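Svenja Koller had the budget open before Dulce had found a chair. It ran to 15 lines. The arm was line 1 and had been paid for in January. The one they had come to argue over was line 3, the gripper.

"Sasaki want 1,324 for the fingers," Svenja said. "Grerkier want 141."

"For the same thing?"

"For fingers."

Dulce went to look at the arm for herself.
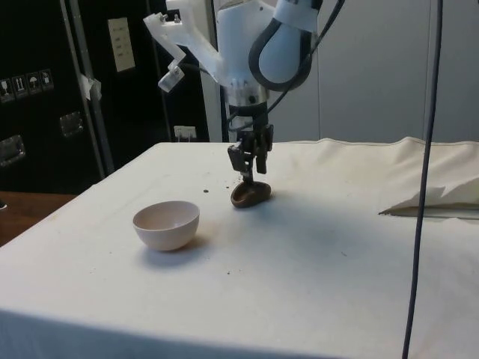

The arm over the brown piece, with the bowl to the left.

Macario Meléndez was at the keyboard with a cup of tea he wasn't drinking. Dulce asked him which fingers these were.

"The cheap ones."

"And would you buy them again?"

He thought about it. "I'd buy two sets," he said. "And I'd put money down for cloths. There's no line for cloths."

Svenja wrote "cloths" at the bottom of the sheet and left the price blank. She did not like blanks. Her last budget had gone up to Ventura with one in it, and he had sent the whole thing back.

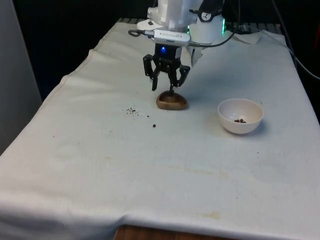
"What about spares for the wrist?" Dulce asked.

"Drokavska do them, but they take weeks," Macario said. "Order now or don't bother."

Svenja moved the Sasaki quote to the back of the folder — she never threw a quote away — and changed line 3 to two sets. Then she rang the shop on the corner to ask what they charged for a tablecloth.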